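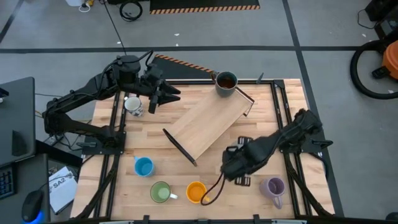 Workplace & Kitchen
3 min read
15 Apr 2024 | By Nelly Cuervo

Kekley drops paper cups at Cedham site, adds raised boards for mugs

Kekley has stopped supplying paper cups at its Cedham building and moved all hot drinks to ceramic mugs. The change took effect this morning on both floors. It covers coffee, tea and soup, and applies to staff and day visitors alike.

The company bought 858 mugs for the switch. They were ordered in mixed colors, with a small share of patterned pieces, so that people sharing a table can tell their drinks apart without labels. All are microwave safe and rated for the commercial dishwashers already installed next to the two break areas. Capacity is 14 fluid ounces for the standard mug.

Storage was the main problem in planning. The existing cupboards were built for sleeves of cups and have fixed shelves at the wrong height. Kekley decided against replacing them and is adding low boards on metal legs, made by the furniture supplier Yagi, which sit directly on a tabletop or counter. Mugs can stand on the board and in the space around it. The board lifts off in one piece for cleaning.

Isamu Minami, who handled the purchase for Kekley, said the legs went through two revisions. The first version had a narrow foot that left marks on oiled wood. The second has a wider foot with a thin pad, and the pad can be replaced without tools.

"The boards get moved a lot," Minami said. "People turn them to make room for a laptop or a tray, and they end up at an angle. We asked for a foot that slides without scratching."

Yagi has delivered 63 boards so far. The rest are due in May, along with spare pads.

Wood tops in the building will be treated on a new schedule. Butcher block takes up liquid where the oil has worn thin, and a mug with a wet base can leave a dark ring if it sits for several hours. Under the new schedule the tops are wiped down at the end of each day and given a coat of mineral oil every five weeks. Rings that remain are sanded by hand with fine paper before the next coat.

Washing is on a fixed cycle as well. Used mugs go into racks beside the dishwashers, handles facing the same way, with leftover coffee poured out first. Loads run at 10:30, 1:30 and 4:30. Mugs left on tables after the last load are collected with the morning round. Coffee stains on the inside are treated once a week with a baking soda paste, as the normal wash cycle does not remove them fully.

Emiko Aoki, facilities lead at Cedham, said breakage is expected to be highest in the first month. Chipped mugs should be put in the marked bin under the sink and not returned to the racks — a chip on the rim is enough to take one out of use.

Personal mugs are still allowed but will not be sorted. Anyone who wants one back should wash it by hand.

Kekley's second building, Nonura, will keep paper cups for now. Its break area has no dishwasher, and plumbing work there has not been scheduled.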